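Notebook, Fontes robot club, simulation bench
Jan 9, 2018
Written by Smaranda. Present: Nayara, Welington, Mandla. Jussara joined us later.

First meeting after the break, so a lot of time went to finding where we stopped. The house model from October still loads, but Welington had renamed the start file and did not write down the new name. It is start_house_b. I write it here so we have it.

The plan for the term is the same as before. For the Rarusis round we must have the two-armed robot do one household task in the simulator, from a fixed start position, with one of us driving it and the program recording. Later the program must do it alone. We chose the task with the door. Mandla wanted the one with carrying, but Jussara says that last year every team who took carrying lost their points at the setting down, and I believe her.

We loaded the room and checked the start position before anything else. Nayara wants both wrists turned up and the grippers in front of the body at the beginning of each run, so that the two arms have equal way to go. 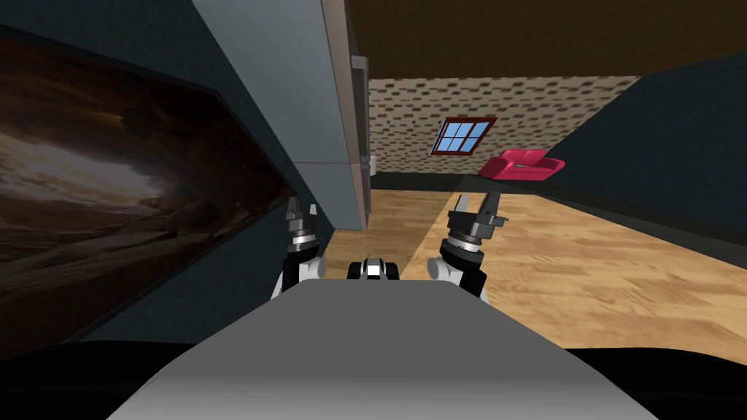

The other thing to decide was the length of a run. The rules give us 900 simulator steps. Nayara drove the first practice and used all of them without coming to the end, but she was being careful and stopped many times to ask which key is which. I think with training 900 is enough. Welington thinks it is too generous and that we should practise with less, so that on the day we have some reserve. We did not agree. For now we keep 900.

Key map: Welington has changed it so that the left hand on the keyboard drives the left arm. Before it was crossed, and I was the only one who liked it. I need to learn again.

Then the door. Our idea from October was that one arm keeps the door open while the other does the work. On paper this is simple. In the simulator the contact between arm and door is very sensitive to the friction value, and we have now tried three of them. With the lowest value the arm slides along the panel. With the highest it sticks, and when you want to take the arm away the door comes with it. The middle one is acceptable. Mandla has put it in the settings file with a comment, please do not delete the comment.

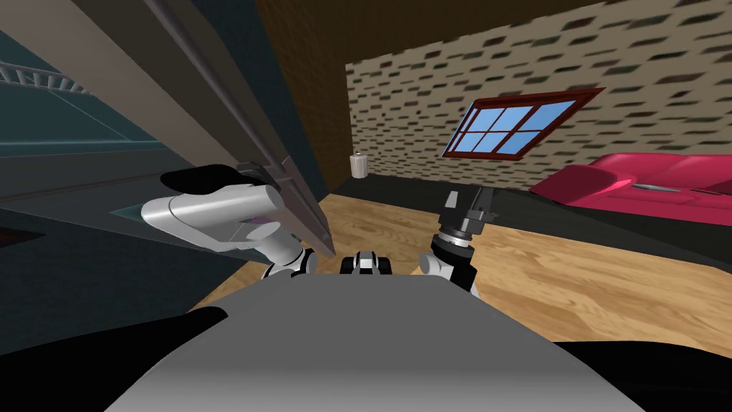
Left arm up against the open door, right gripper free.

Mandla asked why we use the forearm and not the fingers for this. Jussara's answer was that the fingers are small and the reach is bad at that angle, and with the forearm you don't need to be exact. I agree, but I would like to see both ways tried and written down with numbers before the report. Somebody will ask us in the presentation.

To do from this part:
- write the friction value also on the wall sheet
- repeat the door with Mandla driving, he has not had his turn
- ask Bredari if the older laptop may stay in our cupboard (the new one gets too slow when two windows are open)

After tea we worked on the wrist view. Up to now we drove with the view from the head only, and it is difficult to judge distance with it. With the view from the wrist you see the fingers very well, but you lose the feeling of where is up. Nayara got lost two times and had to go back to the start position. I would say use the head for coming near and the wrist for the last part.
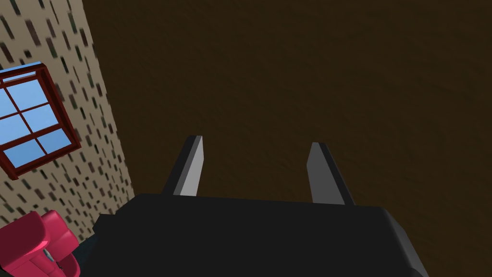 Can we change between the views in the middle of a run?
The rules allow it, as long as the recording keeps all the views from the first step to the last. Ours does this already. The file becomes large, so please copy it to the Tureo disk after each session and empty the folder.

We have 7 recordings that are good enough to keep. Jussara says we need 300 for the training to make sense, so there is a long way. If each of us does a little at every meeting it is possible, but it must be every meeting.

Last thing was the fine positioning exercise. You bring the fingers close to a part and hold there, without touching. It is slow work and a bit boring, but I noticed that my hand was calmer after it, and Welington drove much better also. I propose we begin each session with it.

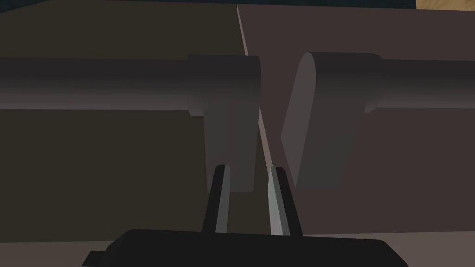
Wrist view: gripper fingers below the two grey paddles.

Open question for next time: the fingers close too fast for my taste. Mandla will look whether the speed is ours to set or if it is fixed by the competition file. If it is fixed, we practise with it as it is.

Keys of the room are with Nayara.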